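Visit report: Wisgate simulation lab, February

The Bimora group at Wisgate trains its arm on household chores in simulation before any hardware is used. Each task gets 2000 virtual attempts, and a run passes at 100 in a row. Of the seven chores on the list, Tak - the current controller - passes two. Small knobs and flat, thin items remain the weak points.
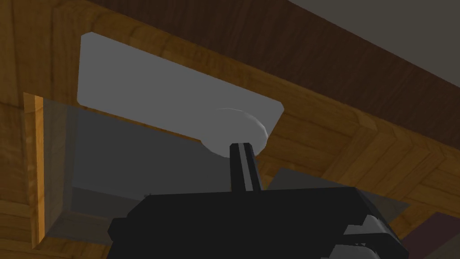
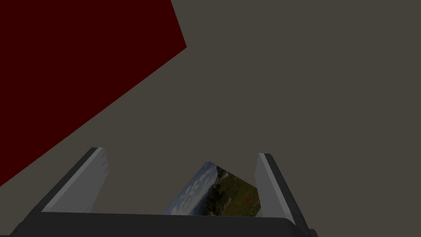
Both rendered, both from the gripper's side.

Transfer to hardware

The Paltby test kitchen opens next. Until it does, I would not call any of these chores solved. Contact friction in the simulator is still set by hand.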